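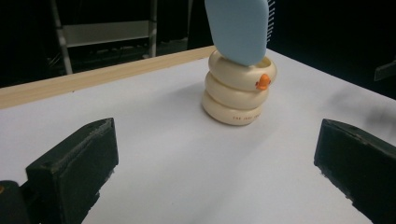

Demonstration Collectors Wanted: Part-Time, Paid, Fetero Workshop

We're looking for people who like handling things. Cups, toys, hairbrushes, socks, the lid that never fits the jar. If you can pick up an object, put it down somewhere sensible and then do it again with a slightly different object, you already have most of what this job needs, and we'd love to hear from you.

Fetero is building a learning system for household tidying, and it learns from people. Our collectors hold a gripper in one hand and use it to do small everyday tasks on a tabletop: stacking, unstacking, sorting, handing over, putting away. Each short recording becomes one example. The current collection is called Sarpong, and it has 2253 examples in it so far. We want a lot more, and we want them from people who don't all move the same way!

What you'd be doing

A session starts with a task card and a tray of objects. One card might ask you to take a stack of rings apart and rebuild it. The next might say "move the brush off the toy" and leave the rest to you. You set up the table, do the task with the gripper, tag the recording as finished or not finished, and reset. Then you change something (turn the object, slide it toward the edge, swap it for another one) and go again.

A good collector gets through 24 recordings in an hour once they have the feel of it. Your first day will be slower and we plan for that.

Please don't worry about fumbles. If you drop a ring, pick it up and carry on. We keep those recordings, with a tag, and some of our favorite examples are recoveries. What we can't use is a task done with your bare fingers halfway through, so the one habit we'll nag you about is keeping your free hand out of the way.

The details

Sessions run two hours, with a break in the middle. You can take up to three sessions a week, mornings or evenings, and Thursday evening is the one we most need to fill. The workshop is on the ground floor of the Fistell building, step-free from the street. Table height is adjustable and you can sit or stand.

Pay is $24 an hour, training included. We're hiring 17 collectors for this round, which begins in October and runs until we reach our target for each task family. Several people from the last round stayed on to write task cards, and we hope that happens again.

Who we'd like to hear from

Anyone 18 or over who can commit to at least one session a week. You don't need a technical background. Past collectors have come from florists, kitchens, sewing rooms and a piano repair shop, and they were great at it. Left-handed people, please apply, we're badly short of you. Small hands and large hands are both welcome; the grip comes in two sizes.

You should be comfortable with repetition. Some people find it restful and put a podcast on (one earbud is fine). Others are bored silly by the second tray, and it's better to learn that early, so everyone starts with a paid trial session of 100 minutes.

About the recordings

The camera sits on the gripper and looks at the table. No sound is recorded. Your hands or sleeves may show up now and then, so we'll ask you to leave rings and name badges in a locker. Recordings are stored in Mindex, our labeling tool, under a collector number, and you can ask us to delete any of yours during the round.

How to apply

Fill in the short form on our jobs page and tell us which sessions you could make. There's a box asking what you're good at doing with your hands. Please do use it! Pie crust, bike chains, braiding hair, anything. We read every one, and we'll get back to you within a week with a trial time or a question.

No résumé needed. If the form gives you trouble, call the workshop between 10 a.m. and 4 p.m. and we'll fill it in with you over the phone.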